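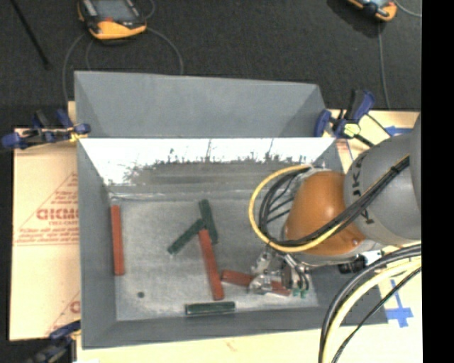

Returned bars: sorting, bins and what goes where

From the Cisanwood stores newsletter, September 2020

The returns bay has been busier than usual over the summer, and the same questions keep coming to the stores desk. What follows covers how returned bars should be handled from now until the stocktake in December. Most of it is not new, but a few things have changed, so please read it even if you have been putting bars in bins for years.

Colours

Red bars are the long-run stock for the Elleo benches. Green bars are for the Walia frames. They are close enough in size that people pick up the wrong one if they go by feel, and the dark green can pass for black under the lights at the far end of the bay. If you are not sure, take the bar to the window and look again. A bar with the paint worn back to the point where you can't tell goes on the query shelf with a tag on it.

We had 481 bars back between the spring and the end of last month. Of those, 163 came back with no tag at all. Someone then had to measure each one and look it up, and that took up most of two Friday afternoons.

Mixed bins

Red and green can share a metal bin while they are waiting to be sorted. This used to be against the rules and it is now allowed, as we don't have the floor space to keep two bins open at each station. The bars do not have to be lined up. Lay them in flat, one at a time, and let them rest where they end up, crossed over each other if need be.

Please keep to one rough layer. When bars are heaped, the ones at the bottom get scratched along the edges and the whole lot has to be lifted out to reach a single red one. The limit is 14 bars to a bin. It was higher before and the bins were being filled to the top, so we have brought it down.

Nothing except bars goes in these bins. In the past month we have found cable ties, a tape measure, half a roll of masking tape and a sandwich box. The sandwich box is at the stores desk if anyone wants it back.

Don't drop them in

The bins are sheet metal and they are loud. The office above the bay has asked again if people could stop letting bars fall in from waist height, particularly before nine in the morning. Dropping also chips the paint at the corners, and once the corners go the bars mark everything they are stacked against. Lower the bar until one end touches the floor of the bin, then let the other end down.

Marks and scuffs

Several people have asked if the bins themselves need replacing. They don't. Scratches on the floor of a bin and dark smears up the back wall are normal wear and do no harm to the bars. What we do want to hear about is a raised edge, a split seam or anything sharp enough to catch a glove. Turn the bin to face the wall, put a red card on it and tell the desk. Don't try to hammer it flat yourself.

Bins get swept on the last working day of each month and wiped down with a damp cloth - no solvent, please. Solvent leaves a film that comes off on the painted bars and shows up badly on the red. Dry them properly before they go back out.

Taking bars out

Take from the top. If a bar is lying under two others, move those first and don't pull it through from the end. Bars lying close up against the front or side walls are awkward to get your fingers round, so slide them towards the middle and pick up from there. Gloves are in the drawer under the scales. The small sizes ran out in July and more have been ordered.

Once sorted, red bars go on the lower rack and green on the upper. Savchuk orders are the exception. These are made up of both colours and should go on the trolley by the roller door with the paperwork clipped to the handle. Please don't leave part orders on the trolley overnight. Last month 3 of them were broken up by the morning shift and put back into stock, which was a fair mistake as there was nothing on them to say otherwise.

Tags

New tags are in the blue tray at the stores desk. Write the date and the bench or frame number in marker, as biro fades. One tag per bar, tied at the end and not in the middle. Old tags should be cut off completely before the new one goes on.

The stocktake will be done in the second week of December, and the returns bay will be closed for two days while it is going on. Anything you want counted as returned needs to be sorted and on a rack by the Friday before.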